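Encyclopedia > Robots and Automation > Teaching Methods > Showing a Robot a Task

Updated in May, by Denise Horrocks

Contents Overview Methods History Problems See also

Showing a robot a task, also called teaching by demonstration, is the practice of getting a robot to do something by doing it first, with the robot's own arm or a stand-in for it, and letting the machine work from the record. It is an alternative to writing out every motion in code. The person doing the showing is usually called the demonstrator or the operator, and on long afternoons other things.

The record of one attempt is called a demonstration or an episode. It normally holds the positions of the arm's joints, the opening of the gripper, and the pictures from one or more cameras, all stamped with the time so they can be lined up afterward. A set of such records is used to train a program, called a policy, that looks at the current pictures and positions and decides what the arm should do next.

Overview

Industrial robots have been taught by example for a long time in a limited way. A worker moves the arm to a point, presses a button, moves it to the next point and presses the button again. The robot then visits the points in order until told to stop, whether or not anything is there to be picked up. This is teaching only in the sense that a player piano has been taught music.

The newer practice asks for more. The robot is expected to handle a plate that is a little to the left of where the last plate was, in different light, with a cup in the way. It can't do this from a single recording, so the showing is repeated, with small changes each time, by a person whose enthusiasm for plates may have been sincere at the start.

Methods

Hand guiding. The demonstrator takes hold of the arm and moves it through the task. The motors are set to give way, or to hold up the arm's own weight and nothing else. Hand guiding needs little equipment and is easy to explain to a newcomer. Its chief weakness is that the demonstrator's hands and sleeves end up in the camera view, and a policy trained on such pictures may come to regard a sleeve as part of the job. Many workshops guide the arm once by hand, then have it replay the motion alone while the cameras run.

Leader and follower. Two arms are used. The demonstrator moves the leader, which is often smaller or lighter, and the follower copies it at the table. The operator stays out of view, and the follower's joints are recorded as they really moved. Most leader arms pass back little or no sense of touch, so operators learn to judge a grip by eye. New ones tend to squeeze everything as if it were trying to leave.

Remote control. The operator uses a joystick, a tracked handle or a headset with controllers. The operator can be in another room, or much farther off if the connection allows. Delay is the great trouble here. A short lag can be got used to, while a lag that keeps changing produces the careful, prodding style of motion known at the Sterbridge workshop as "soup testing." Policies trained on it prod as well.

Handheld grippers. The robot is left out altogether, and the demonstrator carries a gripper fitted with a camera. Collection is quick, and it can be done in any kitchen whose owner will stand for it. The person must take care not to make motions that the real arm can't follow, such as walking around the table.

History

The button-and-point style of teaching came out of factories and was well settled by 2000. Work with household objects grew as cameras became cheaper and learning programs became better at making sense of pictures.

A small but often repeated case is the Gosling table-setting project, run at Sterbridge by Ankit Ahuja. The project recorded 808 demonstrations of putting dishes into a rack, using a leader and follower pair made by Mutell. The first policy trained on them did the job fairly well and paused before every grasp. The pause was traced to the lead operator, who liked to look at the dish for a moment before committing himself. He had been asked to show the robot how he did it, and he had. The pauses were trimmed from the records, after which the policy went for the dishes with what the project notes call "undue confidence," and some of the pauses were put back.

A second round used 3 operators, on the theory that their habits would cancel out. Two of them turned out to have been trained by the first.

Problems

Quality of the showing. Records of mistakes are a matter of dispute. Some teams throw out any attempt in which the dish slips. Others keep the ones where the operator recovers, arguing that a robot that has only seen success has no idea what to do about anything else.

Grasping by the rim. Flat dishes are awkward for a gripper with two straight fingers. A plate lying on a table leaves little room to get a finger under its edge, and once lifted it can swing about the point where it is held. Operators commonly tip it up against something first, or slide it to the table's edge.

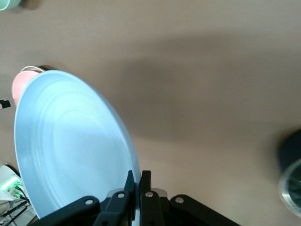 Why is a camera often fixed to the robot's wrist when the operator can already see the table? The operator's view isn't saved unless a camera is saving it, and the policy has only the recorded views to learn from. A wrist camera travels with the gripper and gives a close look at the fingers at the moment of contact, when a fixed camera may have its view blocked by the arm.

Wrist views have their own drawbacks. A large object, once held, can hide much of the table from the camera that is meant to be watching it. For this reason a second, fixed camera is usually kept, and the two are recorded together.

Labeling. Each record needs a note saying what was done. The Firnberg labeling sheet, used by several small workshops, allows one short sentence for the task and a single box for the result. It has no entry for "technically."

Fatigue. Demonstrators get tired, and their motions get shorter and rougher. Sterbridge limits a sitting to 2 hours and resets the table between attempts from a printed list, so that the objects don't drift toward wherever the operator finds them easiest. The resetting is done by hand and usually takes longer than the task itself. Proposals to have a robot do the resetting are made regularly, and would require someone to show it how.

See also: Grippers, two-finger; Leader arms; Remote operation; Replay; Table setting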